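The first thing the packing lead at Hiseo did when I came in was hand me a mug of tea and tell me not to put it down near the arms. "Anywhere else," she said. "The filing cabinet, the floor, I don't care!" She has worked here for 11 years, through two buildings and three owners, and she'd rather not be named because her mother reads everything I write (hello, if so).

Hiseo sends out desk gifts and snack parcels for offices, mostly small orders, mostly awkward ones. An order might be a calendar, a notepad and something to drink, and the next one is the same thing in another color. That's the bit they've been trying to hand over to a pair of arms since last May, using software from a small outfit called Ekport.

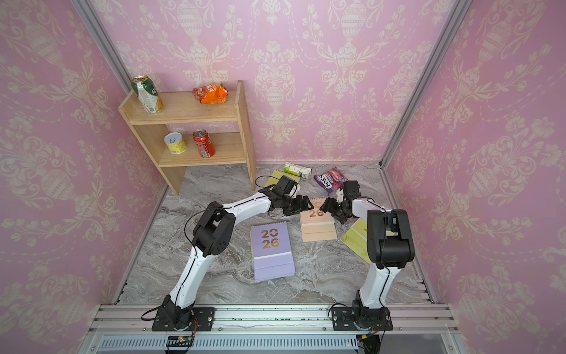
I asked her what she thought when she first heard. "I thought, well, there goes my job," she said. "And then I watched it try to pick up a notepad and I went home feeling a lot better." She laughed for a good while at that. The early weeks were slow. A parcel she could put together while talking about her weekend took the arms 5 minutes, and somebody had to stand there the whole time.

It was quite often her doing the standing. Her day used to be 157 parcels, give or take a bad back, and now a good part of it goes on watching, stopping things, setting them out again and writing down what went wrong. She likes the writing down more than she expected. She keeps it all in a paper notebook, and the engineers come over and read it, which she finds very funny.

"They had a word for everything and I had a word for everything and they weren't the same words," she told me. "I'd say it's pinching the pages. They'd say something as long as your arm. Then they'd come back and say, yes, it's pinching the pages." 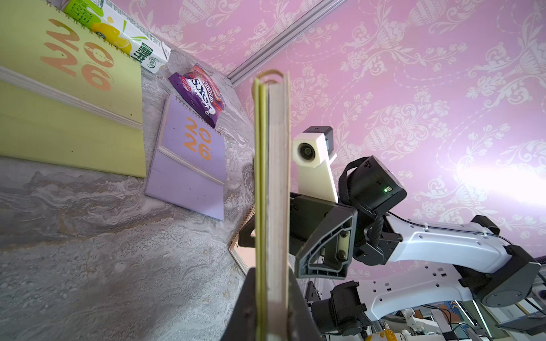

Bound things are the trouble, she says. Cans she isn't worried about, and cartons are fine if they're lying the right way. But anything with a coil or a cover that swings open has a mind of its own, and you feel that in your fingers without thinking. She had to learn to explain it. "I've been doing it by feel all this time. Try telling someone how you pick up a calendar!" I did try, on the bus home, and got nowhere.

So has anybody lost work? I pushed on this, and she didn't dodge. Two people on the evening shift moved over to the Shehu warehouse when the hours were cut, and one of them didn't want to go. "That was real," she said. "I don't want you writing that everyone's happy." The ones who stayed got a small raise and a course, and she thinks the course should have come first. She told the managers so, and the next group is getting it in that order.

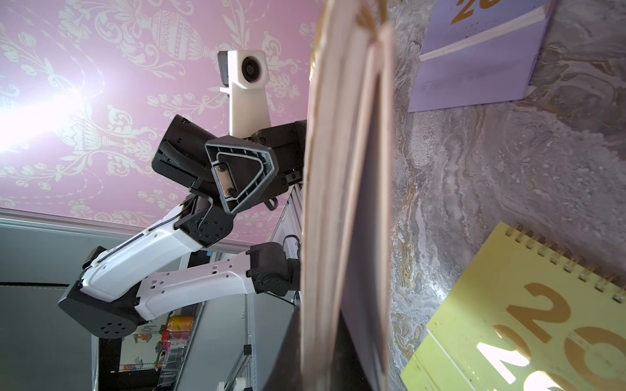
556 words

What she misses is the noise. Six people around a bench used to mean a radio and an argument about the radio. Now there are days when it's her and one engineer, and he wears headphones. She has started making him take them off at lunch.

Her hands are better, though. She held them out to show me, and said that by the Christmas rush she used to sleep in wrist braces. Last winter she didn't need them. She'd put that near the top of the list if anyone from another firm asked her, and someone has: a team from Murnik is visiting next week to see how the work is split, and they've asked for her, not the engineers. She's planning to give them the notebook and a cup of tea, and tell them where they can't put it.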